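Zatari D2 dash cam review: eight weeks on the commute

Posted March 23, 2024
By Réka Katona

The Zatari D2 is a two-channel dash cam, so you get one camera for the windscreen and a smaller one for the rear glass. It sells for $209 with both cameras, the cable kit and a 12-volt plug. A memory card is extra. I bought mine in January after a ute reversed into me at a set of lights and the driver told his insurer I had rolled forward.

Fitting it

The front camera sticks on with an adhesive pad. There is no suction cup in the box. I put mine behind the rear-view mirror on the passenger side, where it doesn't block the view of the road. Check the rules where you live before you stick anything down, as the pad is hard to remove and you only get one spare.

The rear cable is long enough for a wagon. I tucked it into the roof lining and down the back pillar, which took most of a Saturday morning. The plastic trim tool supplied is too soft and mine bent on the second clip. I used an old butter knife wrapped in tape.

Picture quality

In daylight the front camera reads the plate of the car ahead without trouble, and usually the plate of a car passing the other way at suburban speeds. On the highway it doesn't. At night, plates wash out under headlights unless you are close behind and stopped. The Lengyel I used before had the same problem and cost $484, so I'm not marking the Zatari down much for it.

The rear camera is softer. Through tinted glass after dark it shows the shape of a car and its lights and not a lot more.

Speed and location

GPS is built in and the speed is stamped along the bottom of the video. You can turn the stamp off in the menu. Mine reads 55 when the speedo says 58, much the same as the Dinarico unit in my sister's car. If you ever plan to hand footage over in a dispute about a fine, leave the stamp on and make sure the clock is right. The D2 does not adjust for daylight saving.

There are also spoken speed camera warnings. The list of sites was out of date for my area, and it warned me about a fixed camera that was taken down a while ago. I switched the voice off in the first week.

The app

Transfers over wi-fi are slow. A three-minute clip took nearly as long to copy as to watch. It's quicker to pull the card and use a reader at home. 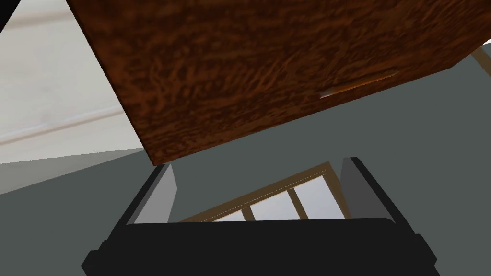

Wood-grain cabinet with a slim handle.

Parking mode

This needs the hardwire kit, sold separately by Reseck. Etelka Tóth at my local auto electrician fitted it and set the cut-off so the battery wouldn't go flat. It records when the car is bumped. On the lowest setting a slammed door sets it off, so I use medium.

Good: clear daytime video, long rear cable, simple menu.
Bad: soft rear camera at night, slow app, old camera list.

Score: 8 out of 10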